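Budgeting for a tabletop demonstration setup
Posted by Ronaldo Macedo, 7th January

If you want a robot arm to learn household tasks from people, you need to record people doing them, and you need to buy equipment before you can record anything. I have put together the purchase list for two of these setups at Clendine. The first one went over budget in places I had not thought to check. These are the steps I follow now.

Step 1. Write the task list first

Do this before you open a single catalog. Write down each task in one line: pick up the bottle, fold the cloth, set the cup upright. Next to each one, write what you need to know afterward. Is hand position enough, or do you need the fingers too? Do you need a view from the tool?

Our first list had 7 tasks on it. Two of them needed finger data, and that decided most of the spending.

Step 2. Choose how the hand gets recorded

There are two common ways to do it, and plenty of groups end up paying for both. With a sensor glove, the person handles objects directly and the glove reads the fingers. Something else has to tell you where the hand is, usually a printed marker on the glove and a camera that can see it. With a hand-held gripper, the person works with something closer to the robot's own hand, and the camera rides along on the tool.
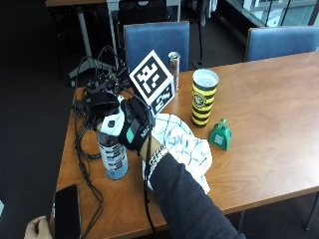
Sensor glove with a marker cube on top, gripping a bottle.

For gloves, get these answers in writing from the seller:

Sizes. Ask whether the price covers one size or a set. People with small hands will not get good readings from a large glove.
Left and right. Some are sold singly.
Cable or wireless. Cabled is usually cheaper, but you will need to route the cable.
Replacement shells. The fabric wears out well before the electronics do. Ask if you can buy it separately.
Software. Find out if the license renews every year.

We got quotes from Boltex and Giteo for the same kind of glove. Boltex had the lower price, but the license was a separate line on the second page and the shells had to be bought as a complete unit. We went with Giteo. Your numbers may come out the other way.

Step 3. Measure the table and the room

Measure the tabletop, the distance to the nearest outlet, and the space behind each chair. Then draw where the cameras will go. A fixed camera needs a clear line to the marker for the whole task, including when the wrist turns over. Check this by having someone go through each task slowly while you stand where the camera would be. If you lose sight of the back of the hand, move the position or budget for a second camera.

Look at the windows as well. Daylight changes over an afternoon, and a polished tabletop will reflect it. Blinds are cheap if the room already has them and a nuisance to order if it doesn't.
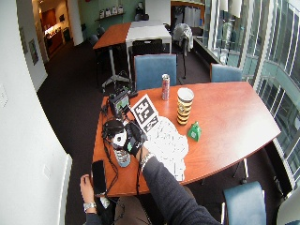

Sketch the seats too. The person recording needs to reach both sides of the table without leaning over the equipment, and whoever runs the software needs a place that is out of the shot. If you can get the use of a second table in the same room, take it.

Step 4. Price the small stuff as its own line

This is the line I left out the first time. Ours now covers:

Powered USB hubs, plus one spare
Longer cables than you think you need
Clamps and tripods
Printed markers and stiff backing for them
Cloths, cups, cans and other things to handle

I set aside $600 for all of it. The objects to handle took $100 of that, and you can spend less by bringing things from home. Pick a mix: something soft, something tall, something small and hard to pinch. Buy two of anything you can't easily replace, so that a broken cup doesn't change your data halfway through.
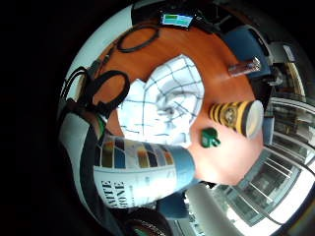

View from the camera on a hand-held gripper.

Step 5. Check the gripper camera before you pay for it

Wide lenses take in most of a table but bend everything near the edges. Ask for raw sample footage, and look at the part of the picture where your objects will be when the tool gets close. Ask as well whether the lens calibration comes with the unit or is left to you. Majimbun sent us raw files the same day, and that saved an argument later.

Find out how much space a minute of video takes up. Multiply by the length of your tasks and the number of repeats. We planned on 200 recordings per task and had to add a second drive in September.

Step 6. Order in two rounds

First round: one glove or one gripper, one fixed camera, a hub and the objects. Record every task on your list a few times and try to load the files into whatever you will train with. Lesia Nechyporuk, who does our purchasing, asks for a written note at this point on what worked and what has to be swapped, and I attach it to the second order.

Second round: the rest of the cameras, the other sizes and the spares. Check return windows before the first box is opened. Some start on the shipping date.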